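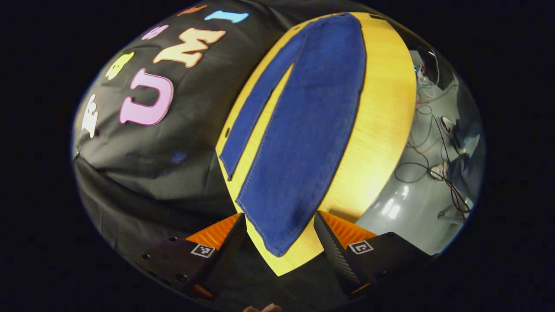 Fig. 3. Hem of the denim between the fingertips, wrist view.

4.2 Recording a folding demo

Read 4.1 first if the gripper hasn't been calibrated on this table.

1. Lay the garment flat on the round table, long axis pointing at you. Smooth it by hand. Wrinkles are fine, bunched layers are not.
2. Start the Pernex recorder. Wait for the tone.
3. Bring the open fingers up to the hem. Both square markers must stay in view – finger width is computed from them, nothing else.
4. Close slowly. Lift, fold, release. One fold per take.
5. Back off until the whole garment is visible, hold for 2 seconds, stop.

Note: up to 7 takes per garment, then swap. More than that and the policy starts to memorise the cloth, we saw this in the Desholm runs.

Note: error 403 on upload means the session token ran out. Log in again, dont re-record.

Caution: keep your own fingers behind the marker plates. A covered marker drops the width track and the take gets thrown out at teh filter stage.

Caution: watch cables on the floor when you step round the table.

Changes to this section go to Anathi Tshabalala.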